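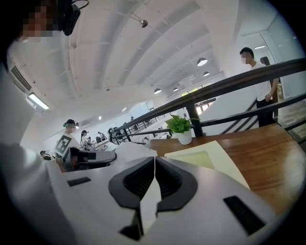

Home | Current issue | Archive | For authors

Filed under: Workplaces and Interiors

3.2 Lighting and ventilation of the upper level

The upper level was considered separately from the main floor, as its occupants stand closer to the ceiling and to the equipment mounted there. Figure 1 gives a general view. The walls and ceiling are white, and the dome pendant lamps hang in a receding row below the beams. A fluorescent light is fixed to the left wall, beneath a louvered air-conditioning vent, and a further air-conditioning unit is mounted on the same wall at the far end.

Hashemi and Rowbotham, in their survey of the Stirkent workshops, recommended that pendant lamps be switched separately from wall lighting. The same practice was followed during our visits, which took place on 2 occasions in January. Staff were asked to carry on with their usual duties.

Figure 1. General view of the interior, with dark metal railing, pendant lamps and wall-mounted ventilation.

The railing has a thick top rail, vertical posts and a lower horizontal bar. An open railing of this kind allows light to pass between levels, and for the purposes of the model in Section 5 it was treated as offering no obstruction to air movement. The wall vent was entered as the main source of supply air.

Related items
Ferreira, A. and Yeoman, A. Glare from pendant lamps in white rooms
Ó Conaill, S. Air movement near raised walkways
Notes on the Dranditz lighting survey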